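Speaker notes: Learning to grasp from hand-held demonstrations
Hamish Paterson, Gronden group, October 14, 2018
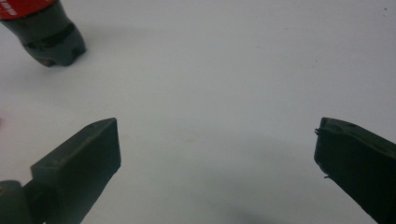

Why collect demonstrations with a hand-held gripper when we already have the arm?
Speed, mostly. A person holding the tool gets through a demonstration in a few seconds, and the arm under remote control takes far longer for the same pick. It also means we can record in places where the arm can't go.

Opening (keep short)
Thank the organisers. Say which parts are joint work with the Grullora people: the finger design and the calibration. The learning side is ours.

The problem
The policy gets one camera view from the wrist and has to output the next small motion of the gripper. It gets no depth and no object model. Bottles are a good test. They lie at any angle, they roll, and dark plastic on a white surface gives strong edges but very little texture. The target can also be well outside the jaws at the start, so the first part of the motion is an approach and has nothing to do with closing.

Point out that the fingers are always in view. We kept them in on purpose. An early version masked them and did worse, because the network lost its only fixed reference for scale.

Method
We recorded 669 demonstrations with the hand-held tool. After removing the ones where tracking dropped out, 600 were left for training. Start poses were varied by hand: near, far, left, right, and turned. No script for the people recording, apart from "don't rush the last bit".

Each demonstration is cut into short steps. The network sees the current view and predicts the motion over the next step. Training is plain imitation, nothing clever. Mention Doãn here, our tool for lining up the video with the tracker. Most of the real work went into that. If the two clocks drift, the labels are wrong and the policy closes early.

Result
We ran 436 trials on the arm with the same fingers fitted. The main finding is about start poses. A policy trained only on starts with the object between the fingers fails when the object is off to one side. It drives forward and closes on nothing. Training on mixed starts removes most of these failures.

Show the plot, wait, let people read the axes.

What still goes wrong
Bottles that roll when touched. The policy has no memory, so it treats each new position as a fresh start and sometimes chases.
Strong shadows under the gripper. We tried changing brightness in training and it helped a little.

If asked about Flustorness: yes, we compared, but on 6 objects only, and I wouldn't draw much from it. Numbers are in the backup slides.

Next
Add a short history of views. Repeat the trials on a patterned surface in January. Data and finger drawings go out with the paper.

Questions.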